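Damask wallpaper

Damask wallpaper is a wall covering printed with ornamental motifs taken from damask, a woven fabric in which the pattern and the ground are made by contrasting weaves. The motifs are mostly stylised leaves, flowers and scrolls, usually symmetrical about a vertical line. The paper may be flat, embossed or flocked.

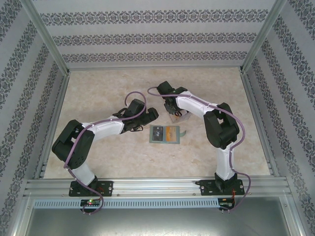 The name comes from Damascus, a trading centre through which patterned silks reached Europe in the Middle Ages. Silk damask was later hung on the walls of wealthy houses, and printed and flocked papers were made as a cheaper substitute. In flocked papers, the design is printed in adhesive and covered with short fibres, giving a raised surface similar to cut velvet.

Layout and colour

In the most common layout, large motifs are set in staggered columns, so that each motif falls beside the gap between two others. In a banded layout, the motifs run in horizontal rows separated by plain ground. Banded papers show errors in levelling more readily than staggered ones, as the eye follows the row along the wall and around the corners.

Traditional damask papers are tonal, with the motif and the ground in two shades of the same colour. Higher contrast versions, such as a dark motif on light grey, are common in later ranges. Metallic inks are also used, mainly on the ground.

Repeat and matching

The repeat is the vertical distance between one point in the pattern and the next identical point. In a straight match, the same part of the motif meets the edge of every strip at the same height. In a drop match, each strip is shifted down, usually by half a repeat. The repeat and the type of match are normally marked on the roll label, along with the batch number. Rolls from different batches may differ slightly in shade.

A large repeat increases waste. Offcuts can often be used above doors and below windows if the motif is cut at a suitable height.

Hanging

The first strip is set to a plumb line. With banded patterns, a level line is also marked around the room and one edge of the band is kept to it. Ceilings are seldom level over their full length, and a band placed close to the ceiling makes the slope visible. Mahlet Tamiru's trade manual Papering Small Rooms (Dundell) recommends leaving plain ground at the ceiling line.

At internal corners, the strip is cut lengthwise so that a narrow margin turns onto the next wall. The remaining piece is hung to a new plumb line and overlaps the margin. Some loss of pattern at the corner is normal.

Use with other surfaces

Damask paper is often placed next to surfaces with a pattern of their own, including marble and marble-effect tabletops. Decorators generally pair a high contrast paper with a faint stone pattern, such as beige with light mottling. Adhesive-backed damask papers are sold for lining shelves, alcoves and cabinet backs, where short lengths are enough and the match is easier to keep.

See also: Anaglypta; Brocade; Flock wallpaper; Toile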